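Trail riders to get new loop at Avholm in January

Sep 3, 2022

The county parks office has approved a second horse trail at Avholm, adding a 2-mile loop on the north side of the creek. Work on the trail is set to finish in January, and it will open to riders as soon as the footing has been checked.

The new loop will be called Trukgate, after the old stock gate at its east end. It starts from the existing trailer lot, follows the fence line up to the ridge and comes back down through the pines. Riders will be able to join it to the present creek trail without going back to the lot.

Avholm has 16 trailer spaces, and those are often full on weekend mornings in the fall. The parks office said it does not plan to enlarge the lot this year. Overflow parking will stay in the mowed field across from the entrance, as long as the ground is dry. Trailers left on the road shoulder will be ticketed.

Banafsheh Kazemi, who boards horses near the park and has led group rides there for several years, spoke in favor of the loop at last month's meeting. She told the board that the creek trail gets crowded where it narrows below the footbridge, and that meeting a bicycle there on a young horse is a bad moment for everyone.

"A lot of us go around once and want to keep riding, but the only choice is to do the same ground again," she said. "This gives you a longer ride, and it gives people with green horses somewhere quieter to go." 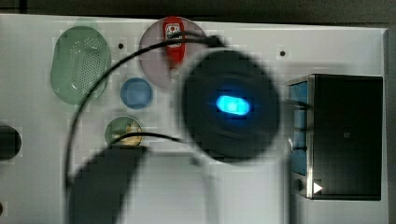
The parks office will allow horses and walkers on the Trukgate loop but no bicycles. The climb to the ridge gains 405 feet, most of it in the first half, and riders coming down will be asked to give way to those going up. Route markers will be put on posts at each turn and painted red, a bright red like that of the small upright piece with the white label, so that they show up against the pines. The creek trail keeps its yellow markers.

Two places on the route need drainage work before horses can use it. The contractor, Gatti, will lay stone at the lower crossing and cut water bars into the slope above it. A stretch of 600 feet near the ridge will be moved uphill, away from a bank that washed out in the spring. The creek trail will remain open during the work, apart from short closures when equipment has to cross it.

Day permits will cover both trails at the current price. Annual permit holders do not need to do anything. Riders must still carry proof of a negative Coggins test for each horse, and manure is to be loaded back into trailers or put in the bin by the lot.

Maps of the loop are posted at the trailer lot and at the Pasteck feed store. Comments on the route can be left at the parks office until the end of the month.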